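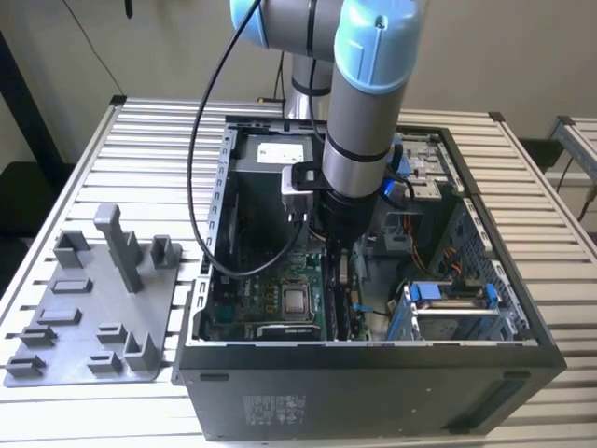
Mahsa Salehi wrote to ask if she could skip this part and just start taking readings. Please don't! Setting up the Ojo cuff is quick, and I've watched my own numbers jump all over the place from a sloppy fit.

## 3. Your first blood pressure reading

1. Measure around your upper arm. The standard cuff goes up to 34 cm; past that, you'll want the large one.
2. Sit with your back supported and both feet flat on the floor (no crossed legs, I'm guilty of this one).
3. Wrap the cuff on bare skin, tube side down.
4. Rest five minutes, then press Start.
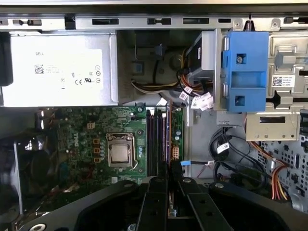
Could I take it right after my coffee, Jhosep Agudelo wanted to know. Wait half an hour, and the same goes for exercise or a cigarette.

5. Stay quiet while the cuff squeezes.
6. Wait a minute and take a second reading. Write both down, even if one looks odd to you.

**Note:** The memory holds 108 readings, and then the oldest drop off. I copy mine into a notebook every November, plus
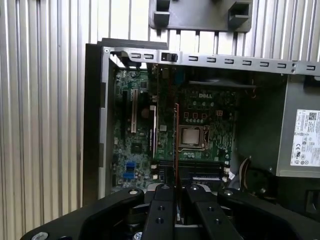

whenever I have a doctor's visit coming up.

**Caution:** Don't change your medicine over one high number. If you also have chest pain or trouble breathing, call for emergency help right away.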